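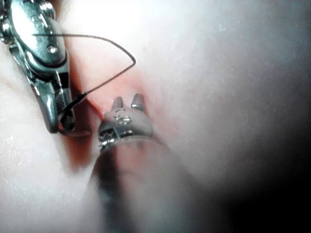 Olaia Alcaraz

Ticket 486 - Thread keeps kinking when I form the loop
Product: Kireo black practice suture, lot 323
Status: Open

Hi Kireo folks! I'm putting this in writing because I called in June and got a very nice person who told me to "relax the thread," and I have been relaxing it ever since with not much to show for it.

I use your black thread for suturing practice at Marsden, usually early, before the room gets busy. Driving the needle is fine. No complaints there, it goes in where I want it and comes out more or less where I planned (the "more or less" is on me). My trouble starts when I get to the loop. I want a nice soft C to wrap around, and I keep getting a wide loop that folds over on the far side and comes back at me in a sharp bend. The bend on the right in the picture is a good one to look at. The thread runs across the top and then doubles back down to the left, toward the jaws. Once it does that I can't get a clean wrap, the loop slides off or I pull the bend into the knot and it sits crooked.

What I've tried so far:

Tail length. I used to leave the whole strand on and it was spaghetti everywhere. I now cut to 78 mm. Way easier to manage, same kink.

Grabbing the thread closer to the needle. Helped for maybe two throws, then I lost the needle under the thread and spent ages fishing for it.

Stretching it first. Your leaflet says a gentle pull takes the packet curl out, so I did that, three slow pulls on every strand. Better! But the curl creeps back while I'm working, usually by the second stitch.

Different thread. I borrowed a pack of Gullon from the next bench, also black, same size on the label. It laid down noticeably softer. I know that's not what you want to hear, but I figured it would be useful to you.

Different tissue pad. Swapped to a fresh one, no change at all.

Room temperature. It was 73 F in there when I checked, so I don't think the thread is getting cold and stiff.

The packs were stored flat in a drawer, unopened, away from the window. I still have most of the box if you want some back.

Questions, then: is lot 323 stiffer than usual? And is there a way to get the memory out that lasts longer than one stitch?

Update, 4:40 p.m.
Your reply said to check how the strand is wound in the packet and pull it out along the curve instead of straight up. I'd been yanking it straight up every time, oops. Did five strands your way. Three made a lovely round loop, two still bent hard in the same spot, a little past the middle. I looked at those two under the lamp and each has a tiny flat place where it goes around the card inside the packet. I bet that's it!

Could you send me a few packs from another lot so I can compare? Ship to the Marsden front desk please, care of Trerix supplies, they sort the mail for our floor. I'm keeping the two bad strands taped to an index card in case you want them.

Leaving this open for now.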